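Handheld gripper check, table 2 — with my comments
Unit: Grusosum pair, tag 2219
Checked by Siwan Probert, 31/01/2024

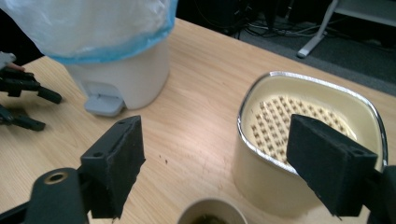 Table 2 with the bin and the colander set out, both grippers in view.

Finger pads: PASS, with a grumble. The foam is still on both faces, but it's getting fuzzy and I'd like new pads before the next long run. Hadi, do we have any left in the Nassar drawer or did I use the last ones?

Finger blocks: WATCH. Lower end of the left block is frayed and uneven. I ran a thumb over it and nothing came off, so I'm leaving it on for now. If it catches on a bag even once, swap it.

Screw holes along the top of the block: PASS. Went over them with the small driver, one took a quarter turn.

Mounting arm, brass-colored ring: PASS. No play when I wiggle it. (I wiggled it a lot!)

Second gripper, finger joints: PASS. Opens and closes freely, and it reaches the pedal on the little bin without the knuckles rubbing.

Table surface: FAIL, then fixed. Tiny dark specks on the wood near the colander. Wiped down after I wrote this up — please look for more tomorrow, I want to know if they're coming off the pads.

Cables on the floor: FAIL. Still a tangle across the carpet behind the table. I asked for ties in May and I'm asking again.

Cycle counter: 2396 at start of check. Pads were last changed at 140, so yes, they've earned a rest.

Open items go to Hadi Chidiac.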